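Notes for my ten minutes – building the Ekorlow arm in a shared shop

Hi everybody, I'm Efren Bañez, and I'm going to talk mostly about wiring tonight.

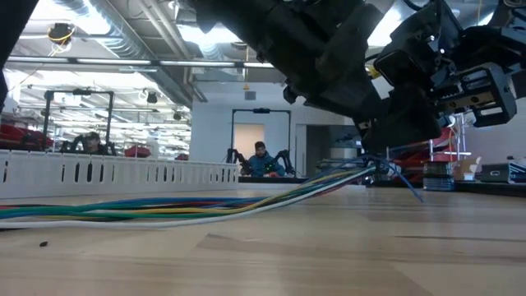 So when I joined the shop in December I figured the motors would eat all my time. Nope! It was the cables (slow down here, people always laugh). I had 12 servo leads, all the same length, and the elbow kept tugging on the short side every time it swung out.

Tell the Clondeck story – 2 connectors pulled loose in one evening, and me under the bench with a flashlight at 11 pm.

What I do now: leave a fat loop at each joint, tie the bundle at the base only, and label both ends before anything gets powered up. I write the labels by hand, the printed ones peel.

Money, somebody will ask. I set myself 500 dollars and went over, mostly on the gripper, which I built 2 times. The first one pinched fine but I'd put the screws where no driver could reach them. Pass the old plates around.

Then the Villus code, quick demo if the laptop behaves. Slow speed first, hand on the stop button!

Thank Shen for the bench space, then questions.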